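Pletport shared workshop — build log / ticket
Title: Handheld gripper, width reading jumps and left pad lags when closing
Status: open (was closed in January, reopened)
Priority: medium, want to record with it this month

Problem
Trigger pulled slow, both pads should come in together. Left one hangs back, then snaps to catch up. Width value in the log jumps at the same moment. Doesn't happen every time. Worse on wide flat stuff, fine on a mug.

Setup
Printed housing, soft pads, third set. Linkage is the Ernstead kit, rails cut down by me. Encoder board from Prulico, firmware as shipped. USB to the laptop, logging at 100 Hz.

Tried so far
1. New cable. No change.
2. Re-zeroed with pads fully closed. Better for maybe ten minutes then back to the same.
3. Cleaned both rails, dry lube. Left side moves nicer by hand, still lags under load.
4. Swapped left and right pads. Lag stayed on the left. So not the pad.
5. Turned the filter window down from 10 samples to 4. Jump got sharper, so the filter was hiding it, not causing it.

14:20
Moved over to the white table and went to a keyboard as the test object. Wide, stiff, doesn't squash, so any width change is the gripper and not the object. Grip across the short side, hold, log, let go, repeat. 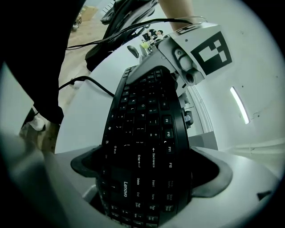 Readings while holding should be flat. They aren't. Raw counts sit at 700 then drop to 500 and come back, no trigger movement from me. Did it with the elbow on the table too, so not my hand shaking. Same drop.

Unplugged the marker tracking software completley in case it was hogging the port. Same.

15:05
Took the left side cover off. Set screw on the pinion is loose. Not falling out loose, quarter turn loose. Pinion can rock on the shaft before it bites — that would do the lag and the snap both. Not sure it explains the drop while holding, unless it's creeping back under load.

Tightened, no threadlock (shop is out). Ran the same keyboard test. Lag gone. Drop still there but smaller and only once in the whole run.

16:40
Wiggled the encoder connector with the log runing. Drop on demand. Crimp on the signal wire looks bad, can see bare strand behind the housing. So two faults, one on top of the other. Explains why step 2 seemed to help, I'd pushed the plug in while I was in there.

To do
— recrimp signal wire, or order the ready made lead from Vương if mine comes out ugly again
— threadlock on BOTH pinions, not just the left
— strain relief, zip tie to the housing is fine for now
— redo zero after all that, old offset is no good anymore
— put the filter back to 10

Leaving it open until it does a full run on the keyboard with no drops. If anybody else takes the gripper off the shelf before then, don't trust the width numbers.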